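Working diary, Sunday evening

What a week! I meant to write this up on the day and then I was too wound up to sit still, so it's all going in at once, in whatever order it comes back to me.

The Clukside stall happened. Months of Mirjana and me going back and forth about banners and flyers and whether people still pick up postcards (they do, they really do), and then there we were behind a trestle table at the August fair with a tablecloth that didn't quite reach the ground at the front. I had imagined I would be nervous. I was nervous for as long as it took the first person to come over and ask what Clukside was, and after that I just talked.

That question is the bit I want to remember, so I'll put it down properly. All summer I've been working on the line under the name. I had pages of them. Mirjana Georgiev has been very patient with my pages, and has sent most of them back with a single pencil line through the middle. We went to the fair with "Good things for small gardens" on the banner, and I was happy with it, and by lunchtime I'd heard myself explain it a different way to every single visitor. What I kept saying out loud was "we post you seeds when it's time to sow them". People's faces changed at that! You could see it land. One woman finished the sentence for me and then called her husband over and explained it to him, and she did it better than I had. I wrote her version on the back of a postcard and it's stuck to the wall next to me now.

So the banner line is going. I rang Mirjana from the car park to tell her and she said she'd wondered how long it would take me. I don't mind. I'd much sooner have learned it from people standing in front of me than from her pencil, even if the pencil was right.

We took 200 postcards and came home with a small, slightly bent stack. The design with the sowing months down the side went first, and the pretty one with the poppies, which I loved and fought for, hardly moved until the first had gone. Lesson there. People took the one they could use. I watched a man fold the months card and put it in his wallet, which made my whole afternoon, and I very nearly told him so.

And the sign-ups! 118 people wrote their email address down in the book, by hand, with a biro on a string. I typed them all up on Monday with a pot of tea and it took most of the morning, partly because of the handwriting and partly because I kept stopping to remember who was who. Rosângela Fontes had told me to use a tablet and a form, as everybody does, and for the next one I might put both out and see which gets used. But I think the book helped. People flicked back through it and saw neighbours' names. A couple of them laughed at finding a friend in there. You don't get that off a screen. I did promise on the top of every page that we'd write once a month and no more, and I've copied that promise onto a card and put it by the keyboard, as I know what I'm like when I get excited about something.

Now the part that didn't go so well, because it's my diary and I ought to be fair. The leaflets through doors were a flop. I'd paid for a run of them to go out round Kisa Road the week before, with a code on the bottom for free postage, and the code has been used by precisely 2 households. One of those was Benedito Guerra, who I suspect was being kind. I sat down with the leaflet on Tuesday and tried to read it as if I'd just picked it up off my own mat, and I could see it straight away. There's too much about us at the top. How we started, why we started, what we believe about soil. The seeds don't turn up until you've turned it over. Who turns it over? I don't turn mine over. I read the front on the way to the recycling and that's your lot.

I rewrote it that same evening. Seeds first, months next, price, how to order, and one line about us at the bottom for anybody who's still there. It came out at half the length. I sent it to Csaba Takács at Vasconcelos, who did the printing, and asked what a smaller run would cost, and he wrote back suggesting a heavier card and losing the fold altogether. He also asked if I'd thought of handing them to the allotment shop so that they go in with every bag of compost. I had not! I walked down there on Wednesday with the old ones just to show the size, and they said yes before I'd got to the end of the sentence. I'm to bring the new ones as soon as they're ready, and in return we'll mention the shop's opening hours in the newsletter. That's the sort of arrangement I like. It costs very little and everyone can explain it in one breath.

The newsletter, then. First one goes out to the new names this coming week. I've drafted it four times (of course I have) and this is where it stands:

Subject line: What to sow before the end of August

Hello from the stall, one short paragraph, thank you for stopping.

Then the sowing list, spring cabbage and winter lettuce and the oriental leaves, with a link beside each.

Then one question at the end, asking what they're growing at the moment. I'd like replies. Rosângela Peixoto does the mailings for Edemitz, the pottery people from the next stall along, and she said that the question at the bottom is the only thing she never takes out. She reads every answer and writes back to them, and half of what she puts in the following month comes out of those. I thought that was wonderful and wrote it on my hand, having run out of postcards by then.

We got on so well, she and I, that we've half agreed to do something together before Christmas. Pots and bulbs in one box, hers and ours, announced to both lists on the same morning. I need to be careful here as I've said yes to things at fairs before. Questions I have to answer before I say a proper yes: who packs it, who posts it, whose name goes first on the label, and what happens if a pot arrives broken. But the idea of it! Her customers like nice things on a windowsill and ours like getting their hands dirty, and I'd guess that plenty of each would be glad to be introduced. I've asked her round to talk it through with the diary open and some actual numbers on the table.

Photographs. I keep forgetting to take any, and then I sit here wanting them. From the whole day at the fair I have a blurry one of the tablecloth and one of Mirjana eating a scone. I did spend Thursday afternoon going through the page and the social posts and swapping out anything that looked as though it had come from a catalogue. Around half of them went. What gets the comments, when I look back, is always the muddy stuff: a tray of seedlings leaning towards the window, a label I'd spelt wrong. The very polished ones get a polite silence. I've put a note on the back door that says TAKE A PICTURE, at eye height, so there's no excuse.

Spending. I did the sums this morning over breakfast with the receipts laid out. The stall and the cards together cost less than the leaflet drop, and brought in nearly everyone. I'd have bet money on it going the other way. I'm not going to swear off leaflets, the new one deserves its chance, but the next bit of budget goes on fairs. There's one over the hill in the autumn and I've sent off the form. I've asked for a corner pitch this time so that people can come at us from both sides, and I've ordered a cloth that goes all the way down to the floor, which means the boxes can go underneath and I can stop kicking them.

For the week ahead, before I forget:

New banner wording to Mirjana by Tuesday, ONE line, no pages.
Proof of the card from Csaba, check the postage code works this time by ordering something myself.
Send the newsletter, early, before people are at work.
Answer everybody who answers.
Write to the woman who explained us to her husband. She's in the book, near the front, and I'd like to ask if we may use her words.
Find out what a rubber stamp costs for the seed packets.

I'm tired and my voice still hasn't quite come back and I would do it all again tomorrow. More when the cards arrive.
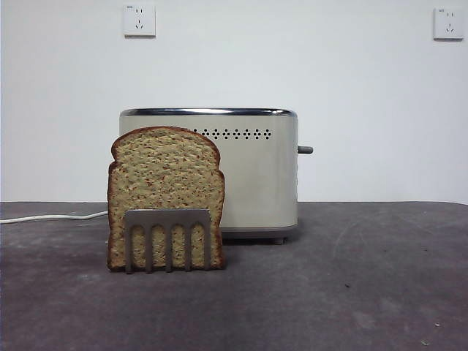

Page last changed: Sunday, 9.40 pm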